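Progress report to the Menano Fund, 6/26/23
Hymn and songbook project, Divedgate Chapel

You asked for plain figures and no adjectives, so we'll begin with the hymn book. Of the twelve new settings promised, eight are finished and six have been sung by a congregation. One of those was sung twice, the second time on purpose.

The argument over drums has been settled for now. The morning service keeps the organ, the evening service has the band, and each side believes it won. The elders have asked that "band" be spelt "musicians" in the notice sheet. We have complied.

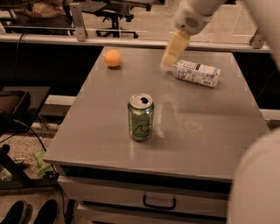
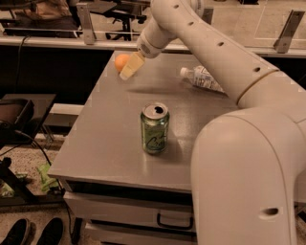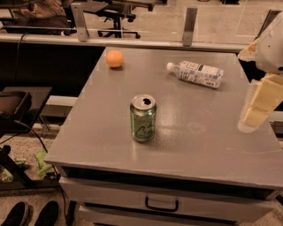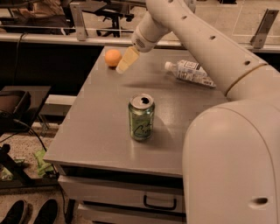 Printing is where we are behind. Joubert quoted for 1000 copies in a stitched binding, then pointed out that our page count didn't suit stitching. We can drop two psalms or add four blank pages. The blank pages have more support at present, though a few members would like them ruled for sermon notes, and one letter suggests shopping lists would be nearer the mark.

Permissions are slow. Skireck has cleared all the older tunes we asked for and none of the modern ones. We have written again, more warmly. If there's no reply by the autumn we'll use our own tune for the closing hymn, which the choir dislikes but can at least find the notes for.

Spending is within the grant. The only item over budget is tea.

We would like to move the launch to December, when the chapel is full anyway and people will sing nearly anything. Please let us know whether the final payment can move with it.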